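Moving my little side project off the old server (and what broke)

So I finally did it. After putting it off since May, I moved Wandulura off the rented box it has lived on forever and onto something I can rebuild without crossing my fingers. If you're new here, Wandulura is the recipe and pantry tracker I wrote for myself and then, foolishly, let other people sign up for. It's a Python app with a Postgres database behind it, plus a pile of cron jobs I wrote late at night and never looked at again.

The pile of cron jobs was the real problem. I found 14 of them. Two were emailing reports to an address I closed ages ago, one was backing up a folder that doesn't exist anymore, and one just said "echo hi" every hour (I have no memory of this!). I deleted everything I couldn't explain and kept 7.

The new host is Satmont, which a bunch of you recommended in the comments. It's fine! The dashboard is a bit slow and I keep clicking the wrong tab, but getting a machine up took less time than making coffee. I wrote a setup script first and made myself a rule – if I typed anything into the server by hand, I had to wipe it and start over. I wiped it a lot that first evening.

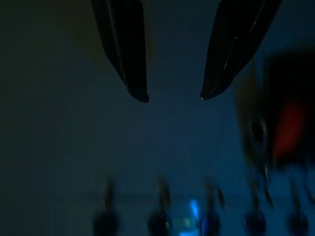
The database was the part I was dreading, and the dump and restore went through on the first try. Then I opened the app and every recipe with an accent in its name looked like alphabet soup. My test recipe is a soup from a user who signs up for everything as Tôn, and the name came out with two weird characters where the ô should be. I spent way too long blaming Postgres. The new database was UTF-8, the old one was UTF-8, the dump file was fine. The culprit was my own import helper, which opened a text file without saying which encoding to use and then took whatever the machine felt like giving it. On the old box that happened to be the right one. One extra argument to open() and the soup had its name back.

I wrote a query to look for other mangled rows and got 1593 of them, so I threw the whole import away and ran it again from the top. Much nicer than trying to patch things in place, and the script meant I could go eat dinner while it ran. 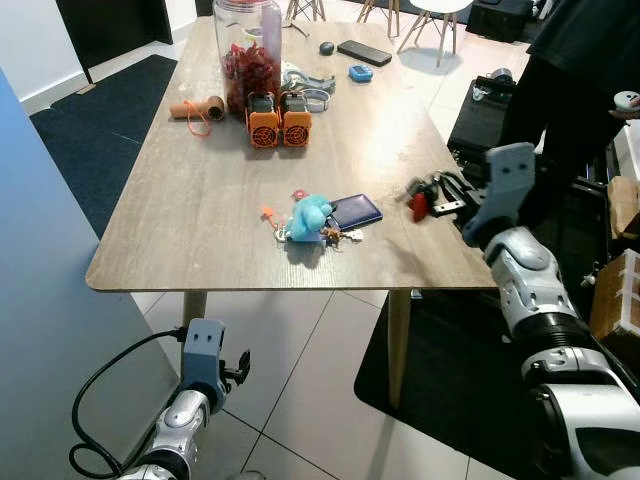

Two robot arms at a wooden table, with a small red object on top.

Next up was the job queue. I'd been using a homemade table with a "done" column, and I swapped it for Prerkari, a tiny queue library I'd been wanting to play with. The docs are short but good. My only gripe is the retry setting, which is in milliseconds when everything else in the config is in seconds. I put in 2000 thinking I was being very patient and then wondered why my failed jobs kept coming back two seconds later like a puppy with a ball.

DNS I did last, at 6 in the morning, with the old server still running just in case. I'd dropped the TTL the day before, so the switch was quick, and the only complaint I got was from someone who had been logged out. Sorry about that – I forgot to copy the session secret over. Logging in again fixes it.

Still on my list: proper monitoring, a restore test that runs by itself, and cleaning up the CSS I've been ignoring. I'm keeping the old box until the end of the billing month and then it's going away. If you spot a recipe with a garbled name, please leave me a comment with the link and I'll go hunting.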